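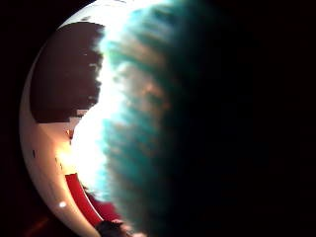
Sunday, April 24, 2022

The new handling line at our Perkgate workshop has been in service since February, and several colleagues at other sites have asked me to set down how the change was carried out and what it has meant for the staff. The following is a personal account. It does not represent the position of the company, although Agnes Matheson, who manages the workshop, has read it and corrected two paragraphs.

Perkgate receives decorative goods and small toys that have been returned by retailers. Each item must be taken out of its packaging, turned over, checked for damage, and assigned to one of four outcomes: resale, repair, parts, or disposal. Until this year all of the work was done by hand, at benches, by a team of 27 people on two shifts. The goods vary a great deal in shape and finish, and for that reason the work was long considered unsuitable for machines.

The decision to automate part of it was made last year. The company selected the Okeo sorting cell, with grasping software supplied by Plulleo. The cell takes an item from the tray, presents it to the inspection station, and places it in the proper lane. It does not decide on repairs. Those decisions remain with the inspectors, who now work from a screen and call for the physical item when the screen is not enough.

Before the cell could be used, it had to be given demonstrations of the handling itself. Inspectors were asked to pick up, turn, and set down goods from our own stock, at an ordinary pace, in the way they would at the bench. Over the preparation period they recorded 3757 of these demonstrations. The sessions were scheduled during paid hours, and participation was optional. I mention this because the question was raised at the first staff meeting and deserved a clear answer.
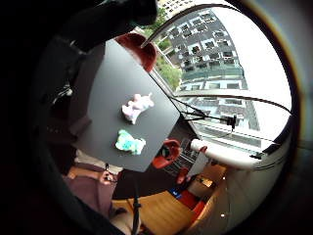
Irregular items required the greatest share of that effort. A box or a cylinder can be approached from almost any side, but a small piece with folds and projections has only a few places where it can be held securely. Experienced inspectors find those places without thinking about them. When asked to explain their choice, most could not do so at first, and several reported that they had begun to notice their own hands for the first time in years. Ezekiel Kincaid kept a written list of difficult pieces, with remarks on each, and it grew to 248 entries. The list is now used in the training of new employees.

Glossy items caused a separate problem. Strong reflections concealed scratches and sometimes the printed pattern as well. The inspection lighting was changed twice, and inspectors are still instructed to examine any shiny item by hand when the result on the screen is doubtful.

The effects on staff have been mixed. No positions were eliminated, and management has committed in writing to maintain the present number through next February. Complaints of wrist and shoulder strain have decreased. The repair bench, which was formerly short of people, has gained three inspectors who requested the transfer.

There have also been losses. The benches used to face one another, and a good deal of informal instruction took place across them. The screens face the wall. Newer employees handle fewer items each day, and some of the senior inspectors are concerned that the skill used to prepare the cell will not be passed on. Ms. Matheson has responded by setting aside one morning each week when everyone works by hand, and attendance has been steady.

Pay grades have not yet been settled. An inspector who supervises the cell carries responsibilities that the old job description does not mention, and the grade has remained the same. Discussions on this point are continuing. A revised description is expected before the summer schedule takes effect.

The second cell, for the Sýkora product range, will be installed in the east room. Inspectors who wish to take part in the preparation should give their names to Mr. Kincaid, who is drawing up the schedule.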